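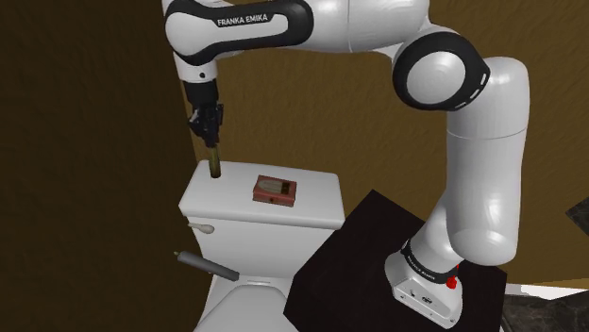 Celham, o canal de denúncias que a minha câmara passou a usar: dois meses a mexer naquilo

Quinta-feira, 17 de julho de 2025

Quem me lê há mais tempo sabe que tenho um fraquinho por ferramentas de transparência (sim, há gostos para tudo). Já me queixei aqui de portais de contratos onde a pesquisa não pesquisa e de linhas telefónicas que só atendem de manhã. Por isso, quando a Câmara de Genuvstead anunciou que as denúncias de corrupção iam passar a entrar por uma plataforma chamada Celham, fiquei em pulgas! Faço parte da assembleia municipal, deram-me um acesso de leitura às estatísticas, e do lado do cidadão experimentei tudo o que havia para experimentar, no ambiente de testes que a Treminine abre a quem pedir.

Fazer uma denúncia

Começo pelo que me deixou bem-disposta. Não é preciso criar conta. Escolhe-se o serviço (urbanismo, compras, pessoal, licenças), escreve-se o que se passou, juntam-se ficheiros e no fim aparece uma chave de acesso que serve para voltar e ver respostas. Fiz o percurso inteiro no telemóvel, no autocarro, e cheguei ao fim antes da minha paragem. O texto de ajuda está em português de gente, o que num site municipal é quase um feriado.

A parte de que menos gostei foi a dita chave. Aparece uma única vez, em letra miudinha, e o botão de copiar não funcionou no meu telemóvel. Perdi a primeira, claro. Quem perde a chave tem de apresentar nova denúncia, e a antiga fica por lá sem ninguém do outro lado para responder a perguntas. Um aviso maior, por favor!

Os anexos aceitam PDF e fotografias, mas recusaram-me uma folha de cálculo. Ora, meio mundo que trabalha em compras públicas tem as provas exatamente em folhas de cálculo. Converti para PDF e lá foi, só que as colunas saíram partidas por três páginas.

O anonimato

Aqui fui chata e escrevi para o apoio. Respondeu-me Felista Makokha, muito simpática, a explicar que a plataforma não guarda o endereço de ligação e que os dados escondidos nas fotografias são apagados no envio. Testei a segunda parte: carreguei uma fotografia minha com localização, descarreguei-a do lado do gestor e a localização tinha desaparecido. Já num documento de texto, o meu nome continuava nas propriedades como autora. Avisei, disseram-me que a correção sai em agosto. Até lá, quem quiser mesmo ficar anónimo que limpe os documentos antes de os enviar.

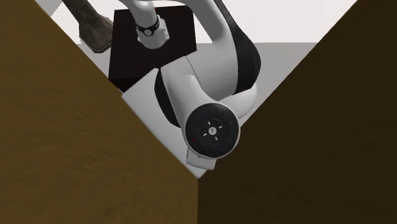

As estatísticas públicas são a razão pela qual eu recomendaria o Celham a outras câmaras, mesmo com os defeitos todos. Desde o arranque entraram 626 comunicações. Dessas, 103 passaram a averiguação interna e 84 já têm decisão, com um resumo de poucas linhas que qualquer pessoa pode abrir. O painel mostra isto num gráfico em funil, e a forma é a da abertura entre aqueles dois painéis de madeira: larguíssima em cima e a apertar depressa até ao fundo. Faz impressão à primeira vista, mas grande parte do que entra são queixas de buracos, ruído e contentores, que seguem para outros serviços. Só tive pena de não se poder filtrar por departamento. Perguntei na assembleia se era escolha da câmara ou limite do programa, e fiquei sem resposta.

Comparação com o que havia antes

Antes usávamos o Massawe, que era basicamente um formulário de correio eletrónico com um brasão em cima. Não dava número de processo, não dava prazo, não dava nada. Uma vizinha minha denunciou uma licença esquisita e nunca soube se alguém tinha lido. No Celham vem um aviso de receção e uma data-limite para a primeira resposta — e nas minhas denúncias de teste essa data foi cumprida, embora uma das respostas fosse um texto-tipo que não dizia grande coisa.

O Massawe tinha, ainda assim, uma vantagem: podia imprimir-se o formulário e entregá-lo ao balcão. Com o Celham o papel desapareceu, e conheço muita gente da idade da minha mãe que ficou de fora. Existe um módulo para o funcionário registar denúncias presenciais, mas a nossa câmara não o ativou.

A minha nota

Dou quatro em cinco. Perde um ponto pela chave perdida e pelas folhas de cálculo, e quase perdia outro pelo nome nas propriedades dos documentos. Se a vossa câmara estiver a pensar mudar, peçam o acesso de testes à Treminine e levem os vossos próprios ficheiros, os mais feios que tiverem. Volto a pegar nisto quando sair a atualização de agosto, e se alguém já usa a versão para empresas, contem-me nos comentários como corre.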